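Petronella Baloyi here, with workshop tips for anyone teaching two arms to pack biscuits.
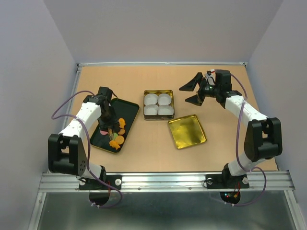
Save your planner settings before you fiddle with them – I learnt that the hard way with Pruvik. Then plan for one cup at a time, as four in a tight block leave little room for fingers.

Gold and gloss fool depth software, so I ask for 3 matching readings. 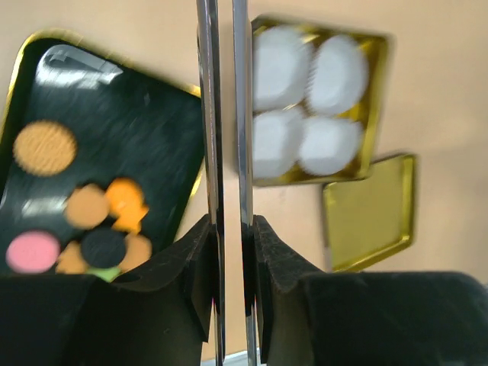
Shiny tray, shiny rim

Fluted liners want a gentler closing speed.
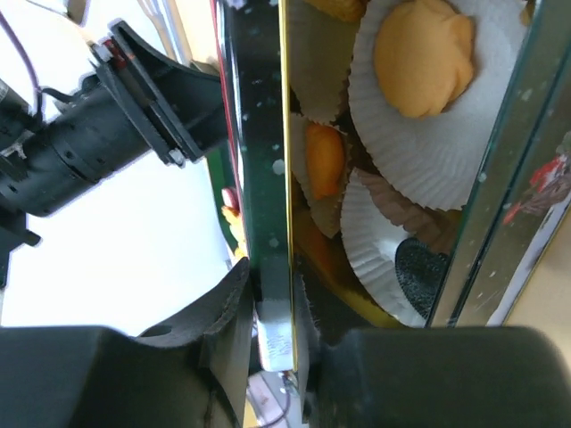

Sarnancombe, April

Do write your limits down, dears.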